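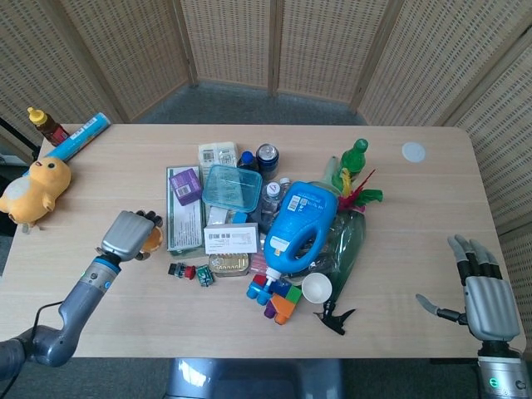 Secondhand shops should stop sorting everything. I have come to this view slowly, after years of buying most of what is in my kitchen used, and I know that people who run these shops will disagree. The usual argument is that customers want order: glasses with glasses, pans with pans, a price sticker on each. But the table I go to first is always the one with household things bunched together in the middle, before anyone has decided what belongs with what. I have bought a good colander off a table like that, and a lamp I still read by.

When the Rosenthal shop moved to Plonden two years ago, it had 600 square feet of floor and one long shelf marked Unsorted. Everything on it cost the same. I went in most weeks on my way home, usually after five, and there were always people standing at it. In October the shop was redone. The shelf was taken out and replaced with bins that have printed labels, and prices now follow a chart taped up by the register. A casserole dish that would have been three dollars is nine. I understand that rent has to be paid. I also notice that the same casserole dish has been there for 29 days, and I know because the date is on the sticker.

Sorting costs money. Somebody has to stand in a back room and do it, and that work is paid for out of the price of the goods or out of the hours the shop could have been open. Rosenthal now closes at four. A person who works until five can't shop there except on the weekend, and those are the people cheap plates are supposed to be for.

There is a second cost. Sorting decides ahead of time what a thing is for. A gravy boat goes under Serving and waits for someone who wants a gravy boat, and very few people do. On the old shelf I saw one leave with a woman who said she was going to put a cactus in it.

I would keep some order. Clothes need sizes. Books are hard to browse in a heap, and knives and anything electrical should be checked and kept apart. My complaint is with the rest of it — the bowls, jars, trays and lids that make up most of what people give away. Put them out the morning they arrive, charge one low price, and drop it by half after 21 days.

The shop would make less on the occasional good piece. I think it would lose very little overall, and it could stay open until six.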